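Masora Opens Its Doors for a Day of Household Robotics

HORNLOW, September. Masora, a developer of training methods for household robots, welcomed visitors to its Hornlow offices this month for its first public open day. Residents, teachers and representatives of local businesses attended sessions on how people demonstrate everyday chores for machines to learn.

The program began at 9:30 a.m. with an address by Aranka Somogyi, managing director of Masora, who outlined the company's work in private homes across the region. Visitors were then divided into groups of 27 for guided tours of the workshop, the data review room and the practice area.

"Most people have seen a robot in a factory, but few have seen how one is prepared for work in a bedroom or a kitchen," said Ms. Somogyi. "We wanted our neighbors to meet the people who do this work and to ask them questions directly."

A central part of the day was the laundry session led by Miłosz Marciniak, head of demonstrations. He explained that clothing remains a demanding subject for automation, as a garment changes shape each time it is picked up. Visitors were shown material from Masora's home program, in which demonstrators handle clothes with hand-held grippers in furnished rooms.

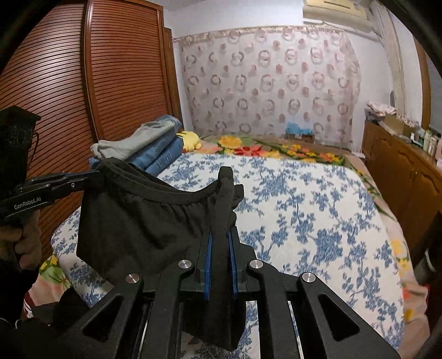 A black T-shirt is held above a bed with two hand-held grippers. Photo: Clementina Cardoso / Masora

Following the presentation, guests were invited to try the grippers for themselves at 3 practice tables. Each participant received instruction from a member of the demonstration team before attempting to pick up and fold a shirt. The tables remained open until the close of the event at 4 p.m.

Attila Szénási, principal of the Fülöp Technical School, attended with 40 students. "Our students study control systems in the classroom," said Mr. Szénási. "At the practice tables they learned how much skill goes into folding a sleeve, and several of them asked to go back for a second turn."

The afternoon concluded with a panel discussion on privacy in home recording, moderated by Kristóf Szűcs of Huvier, Masora's partner for data review. Mr. Szűcs described the consent process for participating households and answered questions from the audience.

Masora's home program has recorded 2,000 demonstrations to date, covering laundry, table setting and the storage of household goods. The company plans to hold a second open day in the spring. Schools and community groups wishing to arrange a visit may contact the Masora visitor office in Hornlow.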